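Recording pick-up demonstrations with two hand-held grippers

Part 3: Flat and slippery objects

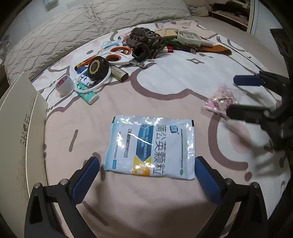

Parts 1 and 2 dealt with boxes and bottles, which stand up by themselves and give the fingers something to close on. Flat packets are harder. A sachet lying on a bed sheet has almost no height, and if you come down on it carelessly the fingers push the cloth about and the packet goes with it.

You will need both grippers charged and paired, the Pastor recorder running on the laptop, and a spare memory card. Check the finger pads before you begin. Ours get dusty after an hour on fabric and a wipe with a damp cloth sorts them out.

Setting up

Use a real surface with real clutter on it. Our first 151 recordings were made on a bare desk at Droswood, and the policy trained on them got confused as soon as it met a patterned sheet. Leave the other things where they are and keep a hand's width clear round the object you mean to pick up.

Watch for glare. Shiny plastic under a ceiling light can lose most of its printing in the video. Move a lamp or half close the curtains, but don't wait for perfect light, as the robot won't get it either.

Making the recording

Start with both grippers open and held well back. Press record and stay still for 2 seconds.

Bring the first gripper in low, with one finger on each side of the packet. Go slowly over the last few centimetres. Most people rush here and the video from the wrist camera smears.

Close until the packet begins to bow in the middle, then stop squeezing and lift straight up. If it slips out, put it down, open the fingers and try again in the same recording. Yesenia Muñoz, who checks our data, keeps these second attempts and marks them as recoveries.

The other gripper can hold the sheet down if the cloth starts to ruck up — otherwise keep it out to the side. Don't let the two sets of fingers touch. The tracking copes badly with that and you will probably lose the take.

Place the packet in the target spot, open, back away and stop recording.

How many to record

We aimed for 212 takes per object in May and kept 168 for the sachets. The rest had tracking gaps or a hand in view. Turn the packet a little between takes, and flip it over now and then.

Saving

Name the folder after the object and the room, then run the Costberg checker before you delete anything from the card. It flags missing frames in red. Takes with a gap at the very start can be trimmed, but a gap during the grasp means doing it again.

Part 4 covers handing an object from one gripper to the other.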